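Does the folding data hold up?

I've had three people send me the Lerkell write-up since June, each with some version of "looks like laundry is solved." I read it twice on Tuesday and I don't think it says that.

The method is simple enough. People do the chore themselves with a gripper in each hand, and a policy is trained on the recordings. No arm needed until test time. The headline is that 4,000 of these demonstrations gave up to 60 per cent success on shirts the policy hadn't met before.

My trouble is with "up to". The table in the appendix lists 602 test runs, and the 60 belongs to one kind of shirt on one surface. The averages over everything are in a plot with no numbers on it. Aba Kwofie asked the authors for the raw scores and got a polite reply and no scores.

Then there's what counts as a success. Folded means the cloth ends up inside a marked rectangle. By that measure I've been folding my shirts since I was six. Roxana Nina thinks I'm being unfair here, because the older Vodgate test was scored the same way and I didn't complain then. Fair point — I should have.

What I do believe is the part about starting states. Most earlier sets begin with the garment laid flat, and a policy trained on those falls apart when it gets a heap. Demonstrations that begin from a mess seem worth the trouble, and I'd like to see that tested on its own, with the same number of demonstrations in both piles. A twisted bit of blue cloth on a creased bedsheet is a much better place to start than a pressed shirt on a bench.

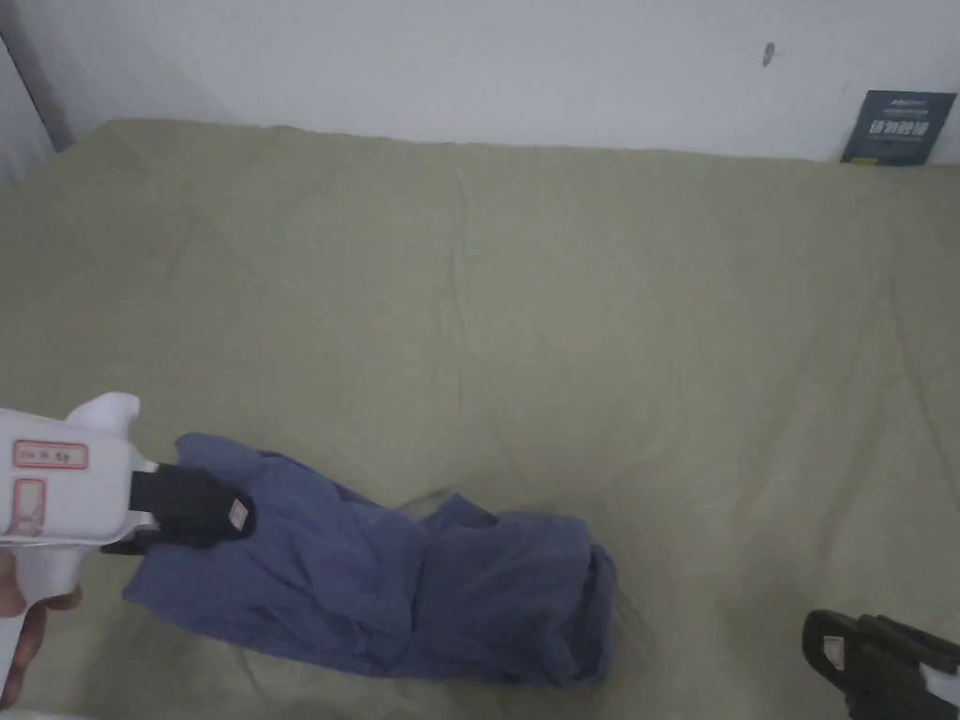
What I'd want from a second version

Every score in a table, failures included. A person judging the folds who doesn't know which policy made them. And 2 labs running it, with at least one that had no hand in the recordings.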